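Crumbs and coins lost down a sofa: how do I get them out?
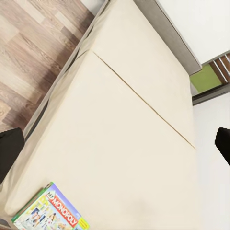
Our landlord in Nulstead wants the place clean by April. I've hoovered and washed the covers, but the thin gap between the two cream cushions defeats me. My nozzle won't fit and the seats don't lift off.

Wullton18
Push a wooden ruler down with a damp cloth round it and drag it along. Do it twice. Got £3 out of mine.

plarau_flat
Crevice tool. Any hardware shop.

Bragança
Check for a zip at the back first, mine had one.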